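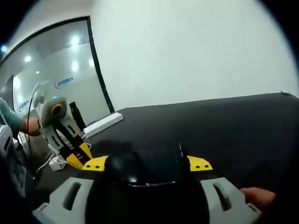

1/ Things I've learnt from finally reading my electricity bill properly (a thread, sorry, it's January and I'm cold)

2/ I've been with Grellent for three years and never opened anything past the first page. Page 5 is where they put the unit rate. Page 5! I'd been looking at the big number in the box and sighing, like my mum used to.

3/ First surprise was the standing charge. You pay it if you're home, you pay it if you're in Spain for a fortnight. I was away for 14 days in autumn and felt so smug about that month, and then there it was, ticking along without me.

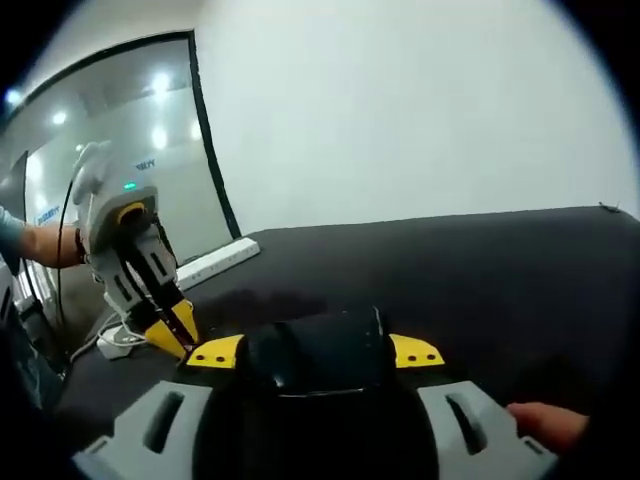

Black tabletop, tea not yet made

4/ Second surprise: most of my readings were estimates. They'd been guessing high since I moved in. Sent them a real one at 8 in the morning in my dressing gown and got £3 a month knocked off by teatime. Not life-changing but I'll have it!

5/ Then I went round the flat with one of those plug-in meters (mine's a Panasiuk, does the job, beeps far too much). I was sure it'd be the telly.
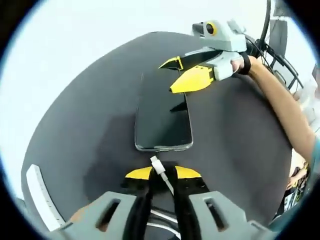 6/ It was the tumble dryer. Of course it was the tumble dryer. The telly on standby barely moved the needle, and phones cost pennies over a whole year, so I owe my other half an apology for all the nagging.

7/ So the dryer's now for towels and emergencies, and everything else goes on the airer by the window with the door shut. Takes a day and a half. Jeans take longer and come out like cardboard, any tips very welcome.
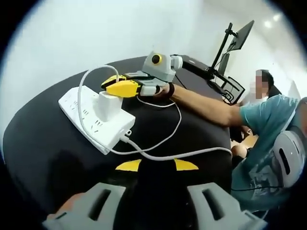
White power strip, chargers forgiven

8/ Next job is the fridge, which is older than my driving licence. Has anyone had a Kirov? Are they noisy? It's an open plan kitchen and I can't live with a hummer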